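Search this site Go

Seeing red

I'd been at the Tillska workshop for all of ten minutes when the simulated arm stopped dead, and I'm afraid I laughed. It was the training run for Clokadent, their sorting software, and the wrist camera had gone in far too close. Every view after that was pretty much red. The arm thought it still had room to move, so it kept asking to go forward, and the safety check kept saying no. 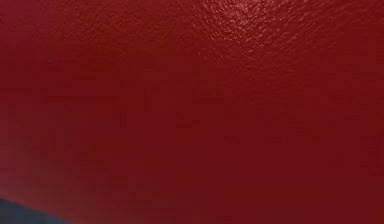

IVSKA, April

Glossy red with a grainy sparkle near the top, and a little dark grey wedge down in one corner – not much to steer by, is it? The team's first guess was the lighting. They spent 45 minutes on that (I made tea). Then somebody read back through the log and found the distance setting had been typed in as 14 centimetres when it should have been 4.

On screen it costs you a morning. On the real arm, with a person's hand on the bench, I'd have felt rather differently. They've now added a second check, so if the camera can't find an edge it trusts, the arm backs off and waits for a human. I watched four runs of that and it did back off each time – slowly, like a cat leaving a bath.

I still want to see it on the real bench.

27 shares 4 comments

Related
Đặng recalls its warehouse trolleys
Who presses the stop button?
My week with a robot mower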